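Caderno da sala de triagem têxtil – registo de fevereiro, sábado

Responsável pelo registo: Adom Nyarko
Presentes: Hạnh Tô, Bożena Kubiak, Sơn Hồ (só da parte da tarde)
Assunto: recolha e separação do vestuário desportivo, lote Takum

Retoma-se o trabalho interrompido na entrada anterior. O lote Takum continua identificado pelo número 571 e compreende equipamentos de jogo e de treino entregues para triagem, lavagem e devolução. A folha de entrada foi conferida por Bożena Kubiak e encontra-se na pasta cinzenta, atrás do separador de vestuário. Falta a assinatura de quem entregou; Kirsty Cropper ficou de a obter.

1. Disposição da sala

Mantém-se a disposição acordada: mesas com rodízios encostadas à parede, cesto de recolha no chão, armário de produtos fechado à chave. A mesa do fundo foi recuada para alargar a passagem. Solicita-se que não volte à posição antiga sem aviso, pois as marcas de fita no chão já foram refeitas. Os travões dos rodízios devem ficar acionados no fim de cada turno. No último turno ficaram soltos.

2. Separação por cor

A separação prévia por cor passa a ser feita à peça. Hạnh Tô propôs que as peças vermelhas com branco constituam categoria própria, e a proposta foi aceite para este lote. Na lavagem experimental feita em janeiro com o detergente Endeck, duas camisolas bicolores apresentaram migração do vermelho para as zonas claras, mais acentuada nas costuras. A temperatura desse ciclo não ficou registada, o que impede qualquer conclusão sobre a causa. Fica decidido que, até haver ensaio em condições, as peças vermelhas com branco:

– não entram em ciclo com brancos;
– vão do avesso sempre que tenham letras ou números aplicados;
– secam na horizontal, fora do secador.

O avesso é feito antes de a peça ir para o cesto. Fazê-lo junto à máquina obriga a mexer duas vezes no mesmo tecido e atrasa o carregamento.

3. Cesto de recolha

Para esta categoria adotou-se o cesto de plástico creme, de paredes perfuradas. A perfuração foi o critério de escolha – as peças podem aguardar de um turno para o outro e pretende-se que o ar circule. O cesto fechado da marca Bikley, usado até aqui, passa para panos de limpeza.
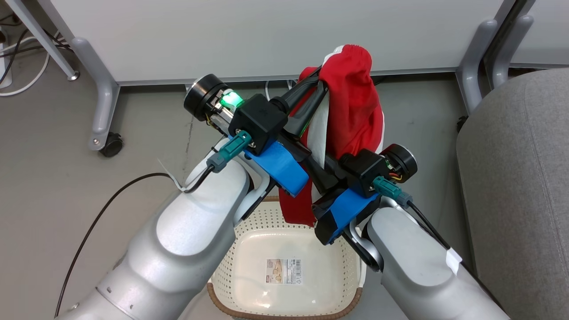
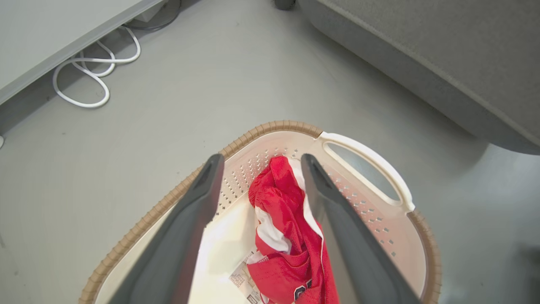 A peça vermelha e branca e o cesto creme.

Quanto ao limite de enchimento, não houve acordo. Sơn Hồ defende que o cesto siga para a máquina logo que esteja a meio, de modo a evitar vincos nas malhas finas. Bożena Kubiak considera que assim se multiplicam os ciclos sem necessidade e prefere que se encha até um palmo abaixo da borda, sem calcar. Adota-se provisoriamente a segunda solução, a rever quando o lote estiver concluído. Em caso de dúvida, pesar: o limite por ciclo delicado na máquina pequena é de 2 kg e não deve ser excedido, mesmo que o tambor aparente ter espaço.

4. Etiquetas

As etiquetas de papel que acompanhem as peças são retiradas antes da lavagem e guardadas no envelope do lote. No ciclo anterior uma delas desfez-se dentro do tambor e foi necessário limpar o filtro e repetir o enxaguamento de toda a carga. A verificação do fundo do cesto passa a constar da folha de turno, com rubrica.

As etiquetas cosidas não se retiram em caso algum. Quando estejam ilegíveis, a peça segue o programa mais brando e regista-se «composição desconhecida» na coluna de observações. Evitar abreviaturas nesta coluna; na semana passada surgiram três formas diferentes de escrever o mesmo.

5. Malhas e aplicações

Nas malhas com números ou letras aplicados, verificar os cantos com a ponta do dedo, sem forçar. Havendo descolamento, a peça não se lava: segue para a caixa de reparação com um alfinete de ama na bainha. Hạnh Tô chama a atenção para os elásticos franzidos, que prendem nas malhas abertas e puxam fio. Recomenda sacos de rede para as peças com elástico. Existem sacos no armário, mas vários têm o fecho partido e deviam ser abatidos. Pedido de substituição entregue a Kirsty Cropper, juntamente com o de cabides.

6. Consumíveis

Rolo de etiquetas térmicas: aberto o último. A encomenda habitual é de 2,000 unidades e convém fazê-la antes do fim do mês, atendendo ao prazo do fornecedor Nông. Nota para quem preencher a requisição: o formulário deles usa vírgula como separador de milhares, pelo que se deve escrever exatamente como acima. Da última vez recebemos duas etiquetas e um telefonema.

Detergente Endeck: uma embalagem aberta, uma fechada. Pastilhas de branqueador: não usar neste lote.
Sacos de rede: ver ponto 5.
Cabides: 80 pedidos, ainda sem confirmação.

7. Ocorrências

Às 11h20 a porta do corredor voltou a não fechar por si. Foi colocada uma cunha e avisada a manutenção. Enquanto não for reparada, a janela alta permanece fechada, de forma a evitar corrente de ar sobre os estendais.

Às 15h05 Sơn Hồ verificou a balança de bancada com o peso de referência. Leitura correta. A tampa do compartimento das pilhas continua presa com fita-cola.

8. Pendentes para o próximo turno

– Assinatura em falta na folha de entrada (Kirsty Cropper).
– Ensaio de solidez da cor com retalho vermelho e pano branco de controlo, a frio e a 30 graus, com registo da temperatura à entrada e à saída (Hạnh Tô). Usar água da mesma torneira nos dois casos.
– Abate dos sacos de rede com fecho partido.
– Passar a limpo a tabela de categorias. A que está afixada ainda inclui «mistos», designação que deixou de se usar.
– Confirmar com a Takum se as peças são devolvidas dobradas ou em cabide. A guia refere as duas modalidades e a resposta altera a quantidade a encomendar.

Rubricado: A. N. / B. K.

Acrescento de Bożena Kubiak: a chave do armário de produtos está na gaveta de cima, do lado esquerdo. Deixou de estar no gancho.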